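4. Setting up your shelves in the Ayele pantry app

Right, you've got your account, so now for the fun bit! I did mine on a rainy afternoon and it took me 11 minutes (plus a biscuit break).

1. Tap Shelves, then New. Give it a name you'll recognise. Mine are "Tall cupboard" and "The cold one".
2. Tap Add item and type what it is. Short names are best, the list chops off long ones.
3. Put in the use-by date and press Keep.

Note: pouches and packets go under Soft packs, not Tins. I got this wrong for weeks and my totals were a right mess.
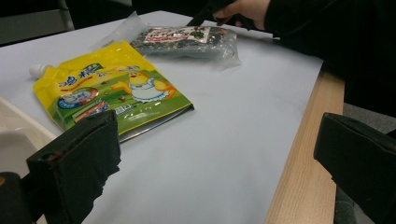 4. Set your reminder. I have mine at 9 days, which gives me time to plan a meal or two.
5. If you share a kitchen, tap Invite and add the other person. Zinash Ejigu and I share ours, and we both get the reminders.

Caution: Clear shelf wipes everything on it and there's no undo! Save a copy first, under Settings, then Backup.

If the screen shows code 1292, close the app and open it again. Your items will still be there.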